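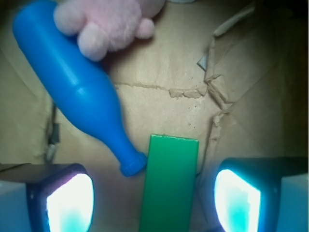
Tidying up, the hard way. Blue bottle, pink fluffy thing, green block.

Right, quick one before I have to go and get the washing in. Which is sort of the subject.

I keep getting asked if the robots can do the housework yet. Short answer no. Longer answer, a bit, on a good day, if you count putting stuff away as housework, and I do, because it's most of what I do between four o'clock and bedtime.

Been reading the trial notes from the Nurkimon lot over the past week (all of it, twice, my eyes hurt). They set their arm going on clutter. No folding shirts, no cooking an egg. Just things lying about that ought to be somewhere else. 579 tries altogether. 500 of them ended with the thing where it was meant to be. Sounds brilliant until you think about it. If I dropped or lost 79 things on the way to the cupboard I'd be asked to sit down and have a glass of water.

And the misses aren't spread evenly, that's the bit I found interesting. Hard square things, fine, nearly boring. Soft things, awful. A cuddly toy has no sides. You squeeze it and it goes somewhere else. Round shiny things roll off when you nudge them, and then it has to look again and think again, and it is slow at thinking again. Of the 79, 61 were either soft or round. So there's your answer to why the laundry isn't happening.

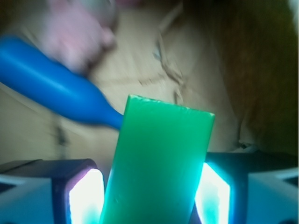 A block has two flat sides and they're the same distance apart all the way up. Close two fingers on it and physics does the rest. I do wonder how much of what gets shown off at trade fairs is basically that, over and over, with nicer lighting. Went to the Dromdale show in November and every single stand had cubes. Cubes!! I do not own any cubes. I own socks and half a bag of flour and a colander.

The other thing is piles. Toy on top of bottle on top of whatever. My kitchen is all piles. A person lifts the top one off without noticing they've made a decision. For a machine it's which one first, and what moves when I pull it, and is that one object or two. Dikine reckon they've sorted this with their new software but the video on their site is 15 seconds long and I'd like to see second 16 please.

Shop floors are further along, I'll give them that. Same parts, same bins, same light, day in day out. Friend of mine does nights at the Thammasiri warehouse and says the picking arms there are quicker than her on boxes and hopeless on anything in a floppy bag. Somebody still has to stand near by and do the bags. She doesn't mind, she gets to sit down more.

Would I have one at home? Maybe. If it did the floor after the kids are in bed and didnt wake anyone. I'd take slow. Slow is fine at eleven at night. What I wouldn't take is having to go round after it picking up what it dropped, I've already got that job.

Will try and write up the dishwasher loading stuff next, there's a lot more of that about than I thought and most of it involves plastic plates. Anyway. It's started spitting outside and my sheets are on the line, got to run.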